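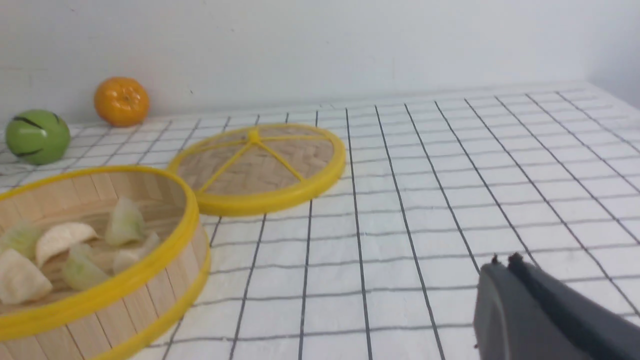

Can a beginner put the Prarnine arm together at home?
Anyone who has built flat-pack furniture and can use a small screwdriver will manage it, though you'll want a free weekend and a good lamp.

I've had the Prarnine tabletop arm kit running in our shared workshop at Stasomham since March, long enough to get past the new toy stage, and I still look forward to switching it on. It's a small arm with a two-finger gripper, a wrist camera and a control board, and you build the lot yourself from a box of parts. Mine cost 600 pounds including postage, which is a fair chunk of money for a hobby, but I've spent more on bicycles I rode less.

The build took me 9 evenings. You could go faster. The base and shoulder are a joy, everything lines up and the screws come in numbered bags (bless whoever thought of that). The elbow is fiddlier because the cable has to go through before the cover goes on, and the booklet mentions this one page too late. Read step 37 before you start step 36 and you'll save yourself some muttering. The wrist camera clips in place and hasn't budged.

Software next. I use Quintana, the free program the kit points you to, and it's much friendlier than I was braced for. You move the arm through a job by hand, it stores what you did along with the camera pictures, and after enough goes you can ask it to have a try by itself. Setting the camera up wants a flat, regular pattern to look at, so a cloth with a printed grid is well worth having, and I've ended up leaving mine on the bench the whole time. It does crease. Iron it, or at least smooth it down with your forearm before you calibrate, or the arm will reach slightly to one side of everything.

For practice jobs I can't recommend play food highly enough! Dumplings and a bamboo steamer make a lovely exercise: there's a rim to get over, a lid to deal with, and the pieces are awkward shapes that never sit the same way twice. Foam cubes are the easy warm-up. Round things are where you learn humility, as they roll off the moment the fingers close a bit off centre.
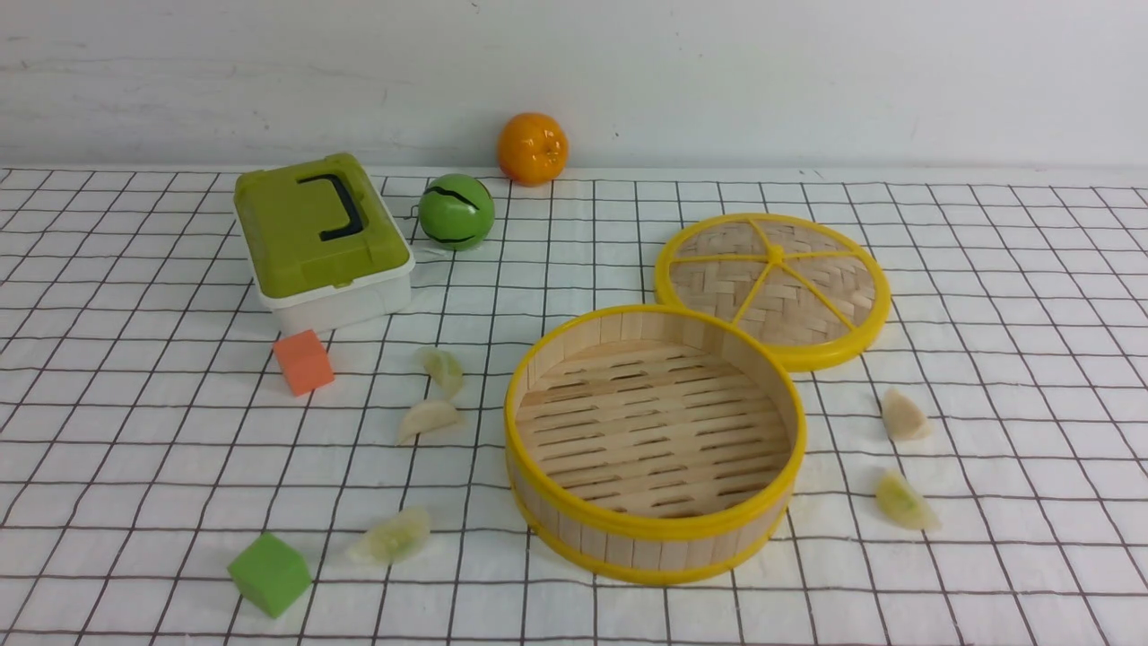 How much table does the arm need?
A clear patch as wide as your outstretched arms is comfortable, with the base clamped firmly to one edge so it can't creep.

Back to the gripper, which is the best part of the kit. It closes gently and you can set how hard it squeezes from a slider. I did buy the Pravari soft finger pads as an extra, 3 pairs to a pack, and they make a real difference on anything shiny. I'd have liked a pair in the box to begin with.

Grumbles? The power lead is short. The fan on the control board whines, and in a quiet room you'll notice. The shoulder gets a little droopy after a long session and needs setting back to its home position, a minute's work, but do it before you record anything or you'll be throwing that session away like I did. The booklet could also do with bigger drawings.

If you share a workshop, get a box with a proper lid for the bits and keep it beside the bench. Ours has been borrowed by nearly everyone by now and the arm has stood up to it very well. One stripped screw, replaced from the spares bag.

I'd buy it again, and I'm saving for a second so I can try two-handed jobs. Holding the steamer steady with one while the other does the lid is top of my list.

Posted 2021-12-01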